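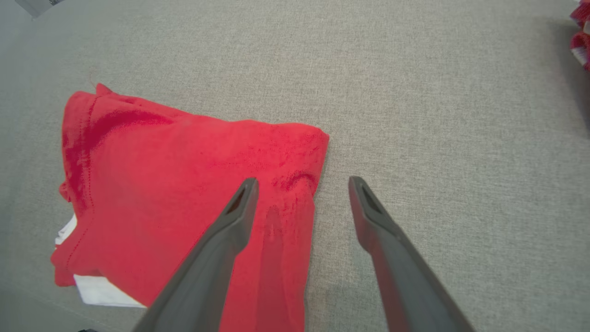
2023-01-17

Back from Wirach, typing this with my coat still on pretty much. Promised a few of you a write up of the open day so here it is before I forget half of it. No time to edit. Sorry in advance.

Short version: go if they do another one. Wear shoes you can stand in. Eat first.

Longer version. Voseo is a small robotics outfit that does laundry folding. Well, wants to do laundry folding. They rent the upstairs of the old Kevholm building, the one with the green stairwell, and once a year they open the doors and let people like me wander in and ask dumb questions. I missed last year's because of the car. This year I took the bus, which was a mistake of a different kind — 29 minutes standing up next to a guy with a cello.

Sign in at the desk, sticker with your name on it, mine fell off before I got my coat on the hook. Then up the stairs and into one long room with three stations. The crowd was bigger than I expected. Lots of kids. Lots of dads explaining things to kids that the kids already knew.

First station was the one I came for. Arm, two fingers, table with a gray fabric top, clothes. The red thing was up when I got to the front. I never did find out if it was a kid's top or what, it was folded over on itself too much to tell and then I got distracted. The arm comes in from one side, fingers open, one goes over the cloth and the other goes past the edge, and then it sort of thinks. That part is longer than you'd guess. You stand there with fifteen other people holding your breath over a piece of laundry.

Then it closes. First try it got nothing, just slid off. Big "ohhh" from the kids. It backed up, came in again a bit lower, and got it. Lifted the edge, dragged it across, let go. That was one fold. People clapped! I clapped. I have folded laundry my entire life and no one has clapped once.

Vilgot Sæther was running that table. Tall, soft voice, kept getting asked to speak up. He's the one who works on the grasping side and he was very patient with everyone, including the man who wanted to know why they don't just use a vacuum cleaner. (He had a real answer for that too, they tried suction early on and it's fine for stiff stuff, but a knit just lets the air through.)

Things I scribbled down while he was talking, tidied up a little:

Getting hold of the cloth is the hard bit. The fold after it is mostly just moving from here to there. But finding an edge, and getting one layer or two layers when you mean one or two, that's where most of the failures are. A cup is a cup wherever you put it. A shirt is a different shape every single time you drop it.

They like going for an edge where the cloth meets the table. One finger on each side of the edge, more or less, and then pinch. If the fingers are too high you get air. Too low and they push into the table and the arm stops itself and sulks. (My word.)

Soft table top helps. They used to have a bare hard one and the fingertips couldn't get under anything. With a bit of give you can press down slightly and scoop. I thought that was neat. Also it's gray on purpose, he said, most clothes show up fine against it. Gray socks are a problem. Somebody behind me said gray socks are a problem for everybody.

Stuff hiding under other stuff is bad. If there's a second piece poking out below the first one, the software has to decide whether it's a lining or another garment, and if it decides wrong you get both of them in the air and then both of them on the floor. I saw this happen, with a pillowcase and a tea towel. The towel went quite far.

The number they had up on the wall was 2,037. That's how many practice grabs they had logged on that one arm when the doors opened in the morning. Vilgot said it sounds like a lot and it isn't, and that he'd like to add a zero before summer. Most of those are somebody sitting there guiding the thing by hand, over and over, while the software watches and learns the pattern. I asked what that does to a person and he said you start seeing hems in your sleep.

Oh and there's a little camera mounted down by the wrist, so it sees its own fingers and the cloth right below. They had that view up on a screen next to the table and I ended up watching the screen more than the arm. Completely different feeling. From the side it looks like a machine poking at laundry. From the wrist you get right in close, you can see the stitching on a seam, every little wrinkle, and you start rooting for it. Left a bit. LEFT. The kid next to me was doing the same thing out loud.

Second station was the try it yourself one. You hold two handles, the arm follows you, you get 20 seconds to pick up a washcloth. I'd waited in line long enough to get cocky about it. Did not pick up the washcloth. Picked up the corner, dropped it, went in again, pinched the table. The buzzer went and a girl of maybe eight took over and did it in one go, no fuss, put it in the basket and walked off. So I have a new respect for the arm and also for that girl.

What got me was how little you feel. Your hands know cloth. They know when it's slipping, when you've got two layers, when there's a label in the way. Take that away and you're going purely on looking, and looking is just not enough, or not for me anyway. I asked the woman at the handles whether they're adding some kind of touch to the fingertips and she said they're testing a couple of versions but none that last. Cloth wears things down faster than people think. She had a box of dead fingertips under the table and let us pass one around.

Third station was a poster wall and a guy from Åberg, the laundry service across the river, who send Voseo their odd loads to train on. Hospital gowns, kitchen whites, kids' sports kits, all of it. He was the most down to earth person there. His take was that sheets and towels have been done by big machines for ages and nobody makes a fuss, you feed them in flat and off they go. It's the mixed stuff that eats the hours. Everything else gets tipped on a table and people sort it and fold it by hand. He said if a robot could just take the pile and hand him one item at a time, flat-ish, he'd be happy and he wouldn't care if it ever learned to fold.

I asked him the jobs question since someone had to. He didn't dodge it. Said he can't get enough people for the sorting tables as it is, and the ones he has get bad shoulders. Said also that he knows that's what everyone in his position says. I don't know what I think about it. My aunt did that kind of work for years and her hands were wrecked by the end, but she also had friends there, and a pay check, and I don't see the arm replacing one without the other. Didn't have a smart follow up so I took a cookie and moved on.

Cookies were good by the way. Coffee was not.

Gripes, quick. The talk at 2 was in a room with no window and way too many of us, I lasted ten minutes and left. The slides were white text on yellow. And the demo arm was down for a good while after lunch becuase a cable had worked loose, and there was no sign up so people kept arriving and staring at a stopped robot and leaving again. Put a sign up! Back in five, whatever. It took them longer than five but still.

Went back to the first table before I left, crowd had thinned out. Vilgot let it run on its own for a bit without explaining anything. Grab, miss, grab, fold. Grab, fold. Miss miss miss. Some of the misses were so close. One where it had the edge, you could see it had the edge, and it let go for no reason I could work out, and he just wrote something in a notebook. I asked what he wrote. "Let go for no reason."

He reckons a full t-shirt, start to finish, dropped any old way, takes them a couple of minutes on a good run right now. A person in a shop does it in a few seconds. He didn't seem bothered by the gap. Said he'd be worried if he was bored.

They're doing a smaller evening thing in February, sign up through the Voseo page, handles station only I think plus a longer Q and A. I might go and get my revenge on that washcloth. If anyone wants to share a ride let me know in the comments, I am not doing the bus again.

Ok. Coat off, dinner. There's a basket of clean laundry on my couch that's been there a while and I'm going to leave it right where it is. More pics when I've got them off my phone, and Dee I have your umbrella, you left it on the hook by the stairs.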